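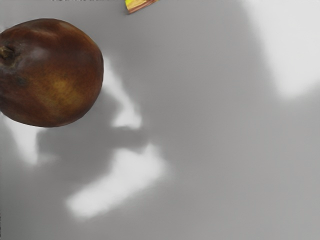 drillhall_dan wrote:
Wait, you're doing forms for 90 minutes with no break? At Loltwood we cap it at 75 and half of that is stretching and partner work. I'd be on the floor. What does your teacher say about it?

slowstance replied:
She says if we can talk we can keep going, lol. To be fair it isn't 90 straight. We line up, warm up, then run the long form, fix one section, run it again. My question was really about the horse stance part though. My knees ache the next morning and I can't tell if that's normal beginner stuff or if I'm doing something wrong. I've been at it since July.

mat_burn_again replied:
Aching thighs, normal. Aching knees, no. Check where your knees go when you sink. If they fall inward past your big toes, you're hanging off the joint. Push them out over the little toes and come up a couple of inches. Pride is the problem for most of us - everybody wants the low stance from the old photos.

drillhall_dan replied:
I'm going to disagree a bit. Coming up higher just means you never build the legs for it. I stayed low from my first month and my knees are fine. Shorter holds, full depth, and add time slowly.

mat_burn_again replied:
Good for you, but your hips aren't everybody's hips. I followed that exact advice at the Costello school and ended up limping for a whole summer. A high stance you can hold with a straight back is worth more than a deep one where you're folded over like a lawn chair.

slowstance replied:
OK so I filmed myself last night and my right knee does cave in, the left one doesn't. Is that a foot angle thing? My right foot turns out way more than the left when I settle.

quietpalm replied:
Could well be. I had the same thing and it went away once I stopped stepping into the stance and did the heel-toe shuffle out from feet together. You end up even on both sides without thinking about it. Also, what are you wearing on your feet? I trained in running shoes for ages (big squishy heel) and switching to flat ones helped me more than any exercise did. I've got a pair of Prendano slippers now, nothing fancy, they just let me feel the floor.

drillhall_dan replied:
The shuffle is a good tip, I'll give you that one. Flat shoes too. Still say he should go low.

slowstance replied:
She, by the way :) And thanks, I'll try the shuffle tonight and ask about shoes at class. If it still hurts in a couple of weeks I'll go get it looked at. 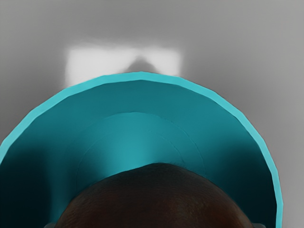
New topic: Anyone going to the Lider open seminar?

quietpalm wrote:
It starts at 9 in the morning and I'm driving over by myself, so I have room if anyone near Loltwood wants a ride. The flyer says beginners are welcome but then it lists staff work, and I've never touched a staff. Do they lend them out?

mat_burn_again replied:
They did last time. Get there early though, the decent ones go fast and you'll be stuck with something bent. I'd take the ride, but I'm coming from the other direction.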